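Bowls, placemats, soup for lunch

March 2022. Quick one today, I have to be out the door in twenty minutes.

So I have been on a one-bowl kick. One big dark bowl for everything – soup, noodles, salad, cereal at night when dinner was a while ago. The old stack from Gruston went in the donation box (all except one, sentimental). The new rule is one bowl, one mat, whatever spoon is nearest. 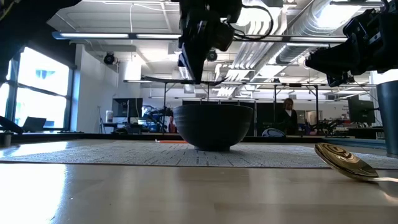

Dark gray bowl, woven mat, the gold-colored spoon.

I like matte. Doesn't show every fingerprint, looks good with tomato soup, looks good with plain rice too. A small foot on the bottom helps, less wobble. Woven mats are a pain with crumbs but I shake mine over the sink and move on. Paid 7 dollars for mine at Ukwood, in the bin by the registers. Probaly should have bought two.

Utensils are a diferent story. I don't match them anymore. Green handles, metal, whatever. Lunch is lunch. 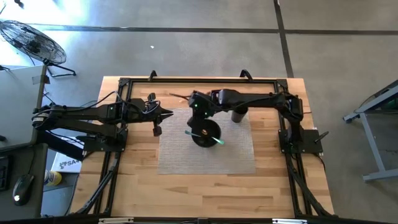 Do you need to hand wash woven placemats?
Depends on the mat. I wipe mine with a damp cloth and a drop of dish soap, then lay it flat overnight. Check the tag before you soak anything.

Other thing – size. Went too small for years. A bowl that's full to the rim before the noodles go in is no good to anyone. Go wide. You can put a little soup in a big bowl, and there's room to stir. Pick it up by the rim in the store and see how it feels before you pay.

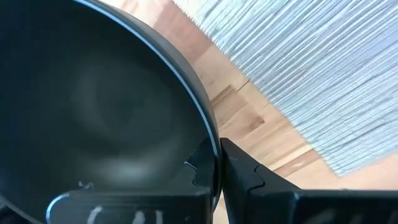

Nkechi Amadi wrote in to say she gave up on mats completely, too much washing, and puts her bowl on a folded dish towel. Might try that in April when the windows are open and everything gets dusty anyway.

Ok, shoes on. Lentil recipe next time, if I can find the card.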